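Visit report: open day at the Jellstead simulation lab
Posted 1/1/26

I went to the Jellstead open day in November, mainly to try the two arm controllers they have been working on, and I've been slow to write up my notes. They cover the controllers, the camera views and a short comparison of finger pads. I skipped the talks, apart from the end of one on cable routing that I sat through while waiting for my slot.

Getting in

Jellstead is the last building on the business park, past the tile warehouse. The sign on the road still has the old tenant's name on it, so go by the unit number. Parking is free but the lot was full by the time I got there and I ended up leaving the car on the verge. Sign-in was a sheet of paper and a sticker. Coffee was in the hallway, and there was plenty of it.

The ground floor was set up as a row of desks, each with a monitor and a hand controller, all running the same simulated apartment. Upstairs was the Bataineh room, where the talks were held. Visitors booked a 60-minute slot at a desk and could do whatever they wanted with it. There was a suggested list of tasks taped to each monitor. I followed it for the first half and then went off on my own.

The setup

The simulated room has a single white arm on the floor next to a marble kitchen counter. The arm carries a black gripper. On the counter is a mix of kitchen items: a spoon, a stone mortar, a bottle, a plate, a cup and so on. Objects are reset between runs, and you can switch views during a run with a key.

I liked the mix. A lot of demos give you a few cubes on a clean table, and every controller looks good on cubes. A spoon lying flat on stone is a much better test, and so is anything round that sits close to something else. The ball and the pink cup were the first pair on the task list. You come down from above with the wrist close to vertical, and there is a mortar and a spoon nearby to keep clear of.

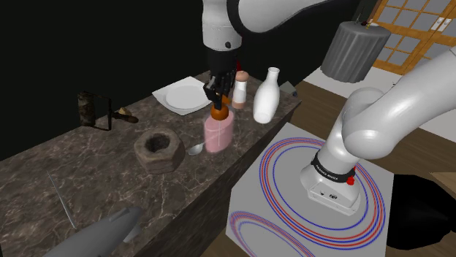
Controller one: Rorura

Rorura is the older of the two. You move the fingertips in straight lines with the left stick, turn the wrist with the right stick, and the software works out the joints. It has one speed setting, which you can change between runs but not during one.

It took me a few minutes to get used to. Straight-line moves are easy to predict and I was lining up over objects on my second attempt. Coming down onto something is where it gets slow. The stick has a large dead zone in the middle, and when you finally push past it the arm moves more than you wanted. I overshot on the ball twice. The desk attendant told me most people do, and suggested lowering the speed to the bottom setting. That helped with the overshoot but made the longer moves across the counter tedious.

Wrist rotation was fine. I had no trouble turning the fingers to match the handle of the spoon. Picking the spoon up was a different matter, and I'll come to that under finger pads.

One complaint: when the arm gets near a joint limit, Rorura stops and gives you a beep, with no hint about which joint is the problem. I had to back off and try a different approach each time. A small readout would fix this. I wrote that on the feedback card.

Controller two: Muma

Muma uses the same hand controller but handles the input differently. Stick travel is scaled to how close the gripper is to the nearest surface, so full stick high above the counter is a fast move and full stick just over the marble is a crawl. There is a button to turn the scaling off.

This is the one I would take home. The approach is smooth, and I didn't have to think about speed at all after the first few runs. It has a soft limit near the joint stops, where the motion gets heavier before it quits, and I found I could feel my way around a bad pose without looking at anything but the gripper.

There are two things I didn't like. The scaling counts every surface, including the sides of tall objects. Passing near the bottle slowed the arm down even though I was going nowhere near the counter itself. The other is that the gripper open and close command is on a trigger that also has a light-press function, and I kept opening the fingers when I only wanted to switch views.

For comparing approach paths I mostly used the view from the other side of the counter, looking back toward the base with the doorway and the sofa behind. With the fingers open and nothing between them you can judge the gap well from there, and the rings printed on the mat give you some sense of where the base is. 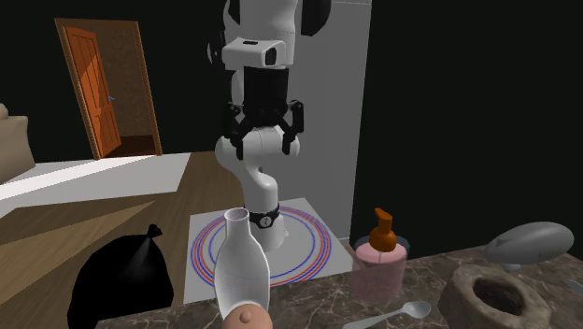 The lab keeps a log of every run from their own staff and from earlier visitor days. According to the handout there are 598 runs in it so far, and 384 of those used Muma. The split is uneven for a dull reason: Rorura was switched off for part of the summer while they rewrote the input code. I asked whether success rates were available for both and was told they were still cleaning up the labels. Some runs had been marked finished when the operator had just walked away from the desk. I would wait for the cleaned version before reading anything into the numbers.

I did my own small comparison at the desk, alternating between the two controllers on the same task. I had fewer dropped objects with Muma. I also did the Rorura run first each time, so part of that may just be practice.

Finger pads

Each desk let you swap the finger pads in a menu. The two choices were a flat narrow pad and a slightly wider one with higher friction. Everything else about the gripper stays the same.

With the flat pad, round things tended to slip out when the grip was off center. The wide pad was more forgiving there. For flat items like the spoon, the wide pad was worse for me. The extra width touched the marble before the tips got under the edge, and the arm would stop descending. I got the spoon off the counter with the narrow pad by going for the bowl end, after giving up on the handle.

Friction in simulation is always a guess to some extent, and the staff were open about that. They tune it by hand and change it when something looks wrong. I would not pick real pads on the basis of these runs. For sorting out approach angles it seemed good enough.

Camera views

I had expected to spend most of my slot on the controllers and ended up spending a good part of it on views. You get a couple of fixed room views and one close-in view with the gripper coming up from the bottom of the picture.

The room views are best for big moves. You can see the whole stretch from the base to the counter and you notice early if an elbow is heading for something. They are poor for the last bit of a grasp, when the gripper covers the thing you are trying to pick up. I lost sight of small objects this way several times.

The close view is the opposite. You get both fingers and whatever lies between them. What you give up is any feel for height. The marble pattern is busy, and with even lighting the shadows are too soft to tell you much. I closed on empty air more than once, sure that I was low enough.

My last task was the white cup, tipped over on the counter with its base turned up, and another small white piece right beside it next to the left finger. White on white is awkward in this view. There was a knife or spoon lying flat off to the right as well, and I was trying to keep the right finger away from it while I sorted out the left. A side view in a corner of the screen would have settled it quickly.

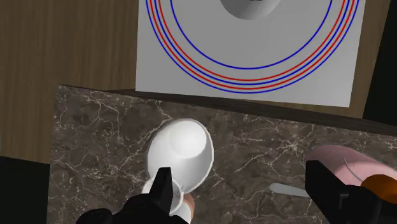
Questions I asked at the desk

Can you record your own runs and take them with you? Yes, on a USB stick. Bring your own. Only joint positions and gripper state are saved, so you have to run the replay in their software to see anything.

Can you load another arm? Not on open days. They have done it internally, and the controllers are supposed to be independent of the arm, apart from the joint limit tables.

Is there any delay in the input? There was a small one at my desk, which I stopped noticing. The person at the next desk found it worse and was moved to another machine.

Will both controllers be kept? They plan to keep both for now. Rorura is still used for scripted moves where the scaling would get in the way.

If you plan to go

Book the slot ahead. The walk-up list was closed before noon. Ask for a desk away from the hallway door, which bangs. Try Rorura at the lowest speed first so the dead zone doesn't put you off, then switch to Muma and turn the scaling on and off a few times over an empty stretch of counter until you get the feel of it.

If you wear glasses, the monitors are set low and can't be raised. I put mine on two binders from the shelf and no one objected.

I've put in for the spring session and asked whether the side view could be made available as an inset. The reply said it was on the list.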